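Search this site Search Go

We use cookies to remember your place in the book. Accept Manage settings

Chapter 5

Opening Up the Machine

My first proper go at the inside of a computer was on my aunt's kitchen table, with a butter knife doing the job of a screwdriver. Please don't copy me. I got the side off in the end, had a good stare, understood nothing at all and put it back again with one screw left over. The computer carried on working for years (I still have the screw, it lives in the pot with my pens).

By the time you reach this chapter you've done four chapters of theory, and I expect you're fed up with my diagrams. Good! From here on you'll want a real machine beside the book. It doesn't have to be a nice one. An old office workstation is about the best thing you can learn on, as they were built to be opened by people in a hurry, and you can often pick one up for very little when a firm clears out its desks. The one I learned most from was a Lorness tower that came out of a shipping office, full of grey fluff and with somebody's label still stuck to the front.

Before you touch anything, shut the computer down properly, switch it off at the wall and pull the power lead out. Then hold the power button in for 10 seconds. After that, unplug everything else - screen, keyboard, network lead, the lot - and lay the tower on its side with the removable panel facing up. I like a big table with a plain cloth on it, in a pale colour, so that a dropped screw shows up. Have a saucer ready for the screws too.

Side panels come off in different ways. Some have thumbscrews at the back, some slide, and some have a latch you pull. If yours won't budge, stop and look for the bit you've missed. In all my years of doing this I've never yet met a panel that needed force, though I've met several that had been given it. Once it's off, turn it over and have a look at the inner face. People tend to prop it against a wall and forget it, but there may be clips or ridges moulded into it that tell you which way round it goes back.

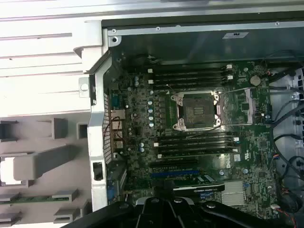 So now you've got the lid off and you're looking at the motherboard, and if you're anything like me your eye goes everywhere at once. Let it wander for a minute. Then find the edge where the outside sockets are, the ones you unplugged a moment ago, and work inwards from there. You already know what those are for, so you've got one corner of the map before you've even started.

The processor sits in a socket on the board. In a complete computer you won't see it, as there's a heatsink on top and often a fan on top of that. With those lifted away and the processor out, what's left is a square with a grid of tiny contacts, a metal plate round it to hold the chip down and a thin lever at the side that works the plate. We'll be fitting a processor in Section 5.3. Until then, keep your fingers off those contacts. I can't say this loudly enough in print! They bend or pick up grease from your skin, and a damaged one is a miserable thing to put right.

Close to the socket there's usually a row of little cylinders standing up like tins on a shelf. Those are capacitors, and they help to smooth out the power going to the processor. Annag Matheson, who taught me on an evening course one cold April, made us draw ours in pencil before we were allowed to pick up a tool. I thought it was daft at the time. My drawing was terrible, but I could have found that row blindfold afterwards.

I'd like you to do the same. Give yourself 20 minutes, a sheet of paper and a cup of tea (on another table, please), and draw what you see. Put in the screws, the levers and any wires that go off somewhere puzzling. Mark with a question mark anything you can't name, and leave plenty of room round the edges for notes. You'll be adding to this drawing right up to the end of the chapter.

5.1 Tools and a tidy table

You need fewer tools than the shops would like you to think. A medium cross-head screwdriver will do most of the work, and a small one will do nearly all the rest.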